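OK, long thread, because I've been promising one since September and we finally have numbers I trust. It's about teaching a policy to work a kitchen sink in simulation, and about one small change to how we reset episodes that did more for us than months of fiddling with the network.

Background for new followers: I work on Prodska, which is our set of simulated household tasks. Borine is the policy. It sees the view from a camera at the wrist plus the joint readings, and it puts out short chunks of arm motion. That's it, no depth, no map of the room.

Sinks are my corner of the project. I love them. They are a horrible thing to ask a robot to deal with -- a deep hole with dark walls, metal everywhere, a spout hanging over the middle of your workspace, and half the time a rack taking up the space you wanted.

The three tasks: turn the faucet lever on or off, put a plate in the rack, take a plate out of the rack and set it on the counter. People outside the field always think the plates are the hard part. For us the lever was worse by a mile.

Why the lever? It's thin, it sits close to the faucet body, and from the wrist camera it can disappear behind your own fingers right when you need it most. Old Borine would come in beautifully, lose sight of it, and then close on nothing. Then close on nothing again. I have watched so many hours of this.

So what did we change? The old recipe was the one most people use. Start every episode from a tidy home pose, record a demo, throw out the failures, train on what's left.

The trouble is that a policy trained on clean runs has never seen itself two centimeters off target. The first time it drifts, it's in a place with no data, and it makes things worse from there. Old news, lots of good papers on this, and there are lots of fixes that need a human sitting there taking over at the right moment.

We didn't have a human to sit there. What we had was a simulator that lets you save the whole state at any step and come back to it. So: run the policy, let it fail, rewind to a point shortly before things went bad, and have a scripted planner finish the task from THERE. Keep only the planner's part as training data.

We call it Zoubi. The name means nothing, please stop asking :)

The planner is allowed to cheat, by the way. It knows the exact pose of every object and the exact angle of the lever. Borine never gets any of that, it only gets the resulting motion to copy. So the planner can be pretty dumb and slow and it still makes a good teacher.

Picking the rewind point was the part I got wrong for ages. I tried a fixed number of steps. Too short and the planner starts from a hopeless tangle with the fingers jammed under the spout. Too long and you're back on the clean path and learn nothing new.

What worked was dumb and simple. Step backward from the failure and ask the planner at each saved state whether it can find a way to finish. Take the first one where it says yes. That puts you right at the edge of recoverable, and that edge is where the good data lives.

Numbers! We started with 1,197 clean demos across all the sink tasks. Then we ran 4 rounds of Zoubi, retraining after each one, and ended up with 1,704 recovery clips on top. The clips are short, so in terms of total training steps it's a smaller addition than it sounds.

Testing was on 46 kitchens that were never used in training. Different counters, different basins, different faucets. On the lever task, success went from "wouldn't show it to my mother" to a solid majority of tries. Full tables are in the write-up, and I'd like you to read them with the error bars, so I'm leaving the percentages out of a post.

The plates got better too, though less. Taking a plate out improved more than putting one in. My guess is that a bad insert leaves the plate wedged at an angle, and the planner can't fix that from any nearby state, so we simply get fewer clips of it.

My favorite result isn't in any table. Borine now backs off. When it misses the lever it lifts a bit, gets it back in view, and comes in again from a slightly different side. No one scripted a "look again" move. It came out of the planner's clips, which mostly begin by getting clear of whatever the hand is pressed against.

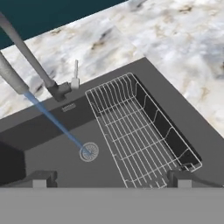 The water matters more than I expected, too. We draw it as a plain blue stream, no splashing, nothing fancy, and I figured the policy would ignore it. But mask it out at test time and the "turn it off" runs get noticeably worse. It seems to be using the stream to tell whether it's finished, which makes total sense once you think about it.

Things that still don't work: very dark basins with dark fittings, levers mounted on the side wall, and anything where the spout has been swung over the rack. We also haven't touched real hardware with this version. Rewinding a real sink is, uh, an open problem.

Compute, since three people already asked in replies: the rewind search is cheap, the retraining is what hurts. Dotelia gave us cluster time for the last two rounds and I'm very grateful, we would have stopped at two otherwise and missed a good chunk of the gain.

If you try this on your own tasks, save states more often than you think you need to. We started out saving every twentieth step to keep disk use down and the rewind points were way too coarse -- half the clips were junk and I blamed the planner for weeks.

Code for the rewind search is getting cleaned up now. The planner will take longer, it has a lot of my worst habits in it. Next up for me is drawers.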